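Demonstration collection (robot learning)

Demonstration collection is the gathering of recorded examples in which a person guides a robot through a task, so that a learning system can later be trained to reproduce the behavior. It is also called teleoperated data collection when the person drives the arms from a distance. The recordings usually hold camera video, joint positions and gripper commands, saved together as an episode. The method is widely used for household and tabletop tasks. How much of its reported success carries over to places other than the room where the examples were recorded is disputed.

Background

Programming an arm by hand works well when parts arrive in the same spot every time. It works poorly on soft or jumbled things, and demonstration collection is mostly promoted as an answer to that problem. Supporters say that a large enough set of examples removes the need to model each object. The claim is hard to test, as "large enough" is seldom given a number before a project starts and tends to be revised upward once it is running.

Typical setup

A station commonly has one or two arms fixed beside a table, an overhead or side camera, and a small camera at each wrist. The wrist view shows the fingers and whatever they are touching, which the fixed cameras often lose behind the arm. It also shows a good deal of the robot itself. In two-arm stations the other arm regularly enters the view, and a system trained on such footage may come to depend on seeing it there.
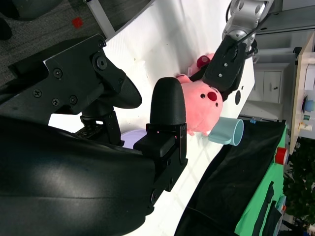
Objects are chosen for cheapness and variety: plush toys, plastic cups, plates, folded cloth. Soft toys are popular because they survive a bad grip. The same quality makes them a weak test. A gripper that closes several centimeters off target will still catch a plush body, and the episode is marked a success. Hard items with handles or thin rims expose errors that soft ones hide, and they are less common in published sets than their place in an ordinary kitchen would suggest.

The Andreadis protocol

The Andreadis protocol is a set of rules for tabletop collection, first circulated in January by the software firm Nollik. It calls for 30 episodes per object arrangement, with the starting positions changed after every 5. Operators may not restart an episode once a finger has touched an object. Failed episodes are to be kept and labeled.

In practice the last rule is the one most often dropped. Trevor Dobson, who reviewed 14 sets described by their makers as following the protocol, found failed episodes in only a few of them and called the remainder "highlight reels with joint angles." Nollik replied that the rule had been meant as a recommendation. The wording of the first version does not support this.

Criticism

The most common complaint concerns background. Furniture, plants, cloths and shelving appear in the recordings along with the task, and a learning system has no built-in reason to ignore them. The Wulier set, collected at a single station, is often cited here. Systems trained on it did well at that station and lost much of their ability when the table was moved to another wall. Its makers later added color changes and cropping during training, with modest gains.

A second complaint is that operators get better as they go. Late episodes are smoother and faster than early ones, and sets that mix them without noting the order teach two different styles at once. Astia, a labeling tool, records the operator and session for each episode, but both fields are optional and are frequently left blank.

Episode counts are also a poor guide to content. A set may list over 27 hours of recording, much of it spent with the arms waiting between attempts. There is no agreed way to report the usable share.

See also

Imitation learning
Teleoperation
Wrist-mounted camera

Last edited December 14, 2025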